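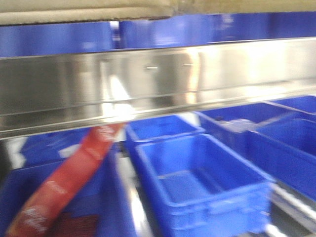

Mother said on the telephone that a shop without goods is only a room with shelves, and that I should close it and come home to Requena before the winter. I held the receiver a little away from my ear and let her speak. She had said the same in September, and also the year before.

When she finished I told her the delivery from Grosach was late, that was all. She asked how late. I said I had to go, there was a customer.

There was no customer. It was ten past seven in the morning and the street in Bemville was still dark. I went to the back room and switched on the lamp, and I looked at the steel shelves and the blue bins. I bought them in my first year, when the fish hall at Tostska was sold. They were cheap, and the man who sold them told me they would last longer than both of us. I remember I found this a strange thing to say to a buyer.

In the good years I kept buttons in them. People laugh when I say buttons, but I had horn buttons, glass buttons, buttons covered in cloth, and the small white ones for shirts, which I ordered 4000 at a time. A bin full of shirt buttons is heavy like a bin of wet sand. If you put your hand inside up to the wrist, it is cold even in summer. The children who came with their mothers always wanted to do it, and I always let them.

Then the shirt factory went away, and the tailor on the corner, and after him the school for dressmaking. I sold what I had by the handful. The last of the horn buttons went to a woman who needed 24 and had money for 20. I gave her 24.

I took one of the empty bins down and wiped it with a cloth. It was clean already, but I wiped it. Then I did the one behind it. My hands know this work very well and they don't ask me if it is necessary.

At eight the telephone rang again. I thought it was my mother, who had remembered something more to say, and I almost didn't answer.

It was the driver from Grosach. He was standing at the bridge and he couldn't find the street. He had 199 kilos for me, he said, and the paper said buttons, and was this correct, because he had never in his life carried so many buttons. I told him it was correct. I told him to turn left after the church and to go slowly, the stones there are bad.

I put on my coat and went out to the pavement so that he could see me. It was beginning to get light. Then I remembered that I had left one bin on the floor, in the middle of the way, and I went back inside and put it on its shelf, and I propped the door open with the chair.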